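How to Lay Out and Tape a Floor Plan at Full Size

23 shares | 18 comments

Posted 11/30/22 by Natanael Quintana

This procedure covers transferring a scaled drawing to a floor with tape. It applies to furniture layouts, stage blocking, trade show booths and temporary work areas. It assumes one drawing, one tape measure of at least 25 feet, and a second person for the long diagonals. Low-pile carpet, vinyl and sealed concrete all accept tape. High-pile carpet does not hold a line and should be marked with pins and string.

Materials

Cloth tape or vinyl floor tape, one or two inches wide
Tape measure
Chalk line (hard floors only)
String and T-pins (carpet)
Framing square
Utility knife with a fresh blade
Plastic putty knife
Printed drawing with all dimensions written on it

Do not scale dimensions off the paper with a ruler. Printers resize. If a dimension is missing, calculate it from the others and write it in before starting.

1. Establish the baseline

Pick the longest wall that is straight and parallel to one edge of the layout. Measure the same distance out from the wall at both ends and mark each point. On a hard floor, snap a chalk line between the marks. On carpet, run a string between two T-pins. All other measurements are taken from this line, never from a second wall. Walls in finished buildings are often out of parallel. The room at Lodville where most of this was worked out is 2 inches wider at the door end.

2. Set the first corner

Mark the origin on the baseline. From there, measure three feet along the baseline and four feet away from it. Adjust the second point until the distance between the two marks is exactly five feet. For layouts over 10 feet, use six, eight and ten instead. A framing square is good enough for anything under two feet.

3. Set the remaining corners

Work around the drawing in one direction and pin or mark each corner before any tape goes down. Then measure both diagonals of each rectangle. They should match within 1/4 inch. If they do not, move the two far corners sideways by half the difference and check again. Leave the baseline corners alone.

4. Decide which edge of the tape is the line

This causes most of the errors. Two-inch tape centered on a line adds an inch on every side. I put the inside edge on the line for anything that must contain an object, and the outside edge on the line for anything that stands for an object. Whichever rule is used, write it on the drawing. Niloufar Sadeghi, who laid out the Piras booths, uses the outside edge for everything and has a fair case for it - one rule is easier to hand over.

5. Lay the tape

Vacuum carpet or dry-mop hard floor first. Pull off a length a few inches longer than the run, anchor one end, hold the other end low and taut, and lower it in one motion. Do not stretch vinyl tape. It will pull back overnight and open the corners. Press down from the middle outward.

6. Cut the corners

Overlap the two strips at the corner, then cut through both at 45 degrees with a putty knife under the tape. Never cut directly against carpet or sheet vinyl. A plain butt joint is acceptable for short-term work and takes a quarter of the time. For small outlines, tear the tape to length and skip the miter.

7. Label and record

Write the area name on a short piece of tape outside the outline. Take one photo of the whole floor and several close ones, and file them with the marked-up drawing.

8. Removal

Peel slowly at a low angle, back over the tape itself. Adhesive left on carpet usually lifts with a fresh piece of the same tape. On hard floors, use a citrus cleaner and a plastic scraper. Test the cleaner in a corner first. Tape left longer than 40 days on our floors has been noticeably harder to remove.
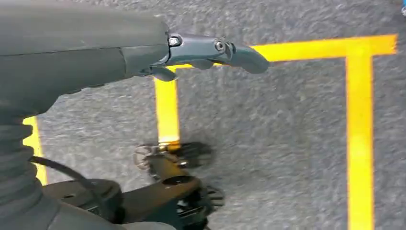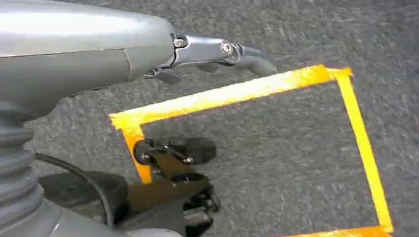
Close views. First: yellow markings on the floor. Second: tape outline on gray carpet.

18 comments | Share this page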